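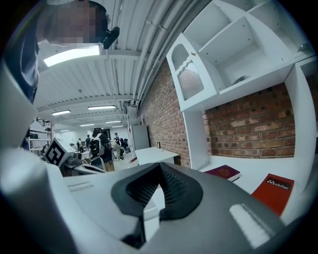

So the big shelf is finally staying where it is. I have moved that thing four times since November and my back would like it known that there won't be a fifth.

For anyone new, we rent a long room at the Ingate end of Wimbridge, one of those brick places with a ribbed white ceiling and pipes running along it, and for the first few months I hated the ceiling. I wanted to box the pipes in. Thijs Van Damme (who has the room next door and knows far more about buildings than I do) talked me out of it over a cup of tea, mostly by telling me what it would cost. The quote came to £1,683 and that was before paint! I bought shelving instead.

The shelving is white painted wood with open square cubbies along the top and one long shelf underneath, and it came from a shop in Utmont that was closing down. They wanted 500 for it and I didn't haggle, which my mum still brings up. What sold me was the little cupboard door on the end. It has a scalloped top and an arched bit with grey mesh in it, like something off a pantry in an old farmhouse, and it makes no sense at all with strip lights overhead. I love it.

I did think about painting the brick white to match. Jolien Baert said I'd regret it and I sulked for a day and then agreed with her. White shelves on white brick would have looked like a dentist's. Against the red you can see the shape of the squares, and the wall does half the decorating for me.

Now, what goes in it. This is where I've gone round in circles all spring. The squares look generous until you try to put a box file in one sideways. My first go was to fill every single one, which looked like a jumble sale by teatime. Second go, everything in matching tubs, and then I couldn't find the scissors for a week. What I've settled on is anything I use daily on the long shelf, where I can grab it, and the squares for fabric, wool and the nice tins. Some squares are going to stay bare if it kills me. Behind the mesh door goes all the ugly stuff, so tape, glue, spare bulbs, the extension lead that won't coil.

The extension lead is a sore point. The socket on that wall is right down near the floor, black, very smart, and exactly where I'd planned to put a basket. I've left the gap clear now. Crawling behind a basket on your hands and knees to plug in an iron gets old very quickly, take it from me.

Lighting next, I think. The overhead ones are good for cutting out and terrible for sitting down with a book, and I'd like a lamp at the far end. I've seen one by Mathebula that I keep going back to look at online, with a sort of pleated shade, but the postage is silly so I'm waiting to see if it turns up second hand.

I've also got 30 jam jars washed and no lids for any of them. If you're local and have lids, please shout. I'll swap you for buttons, I've got far too many buttons.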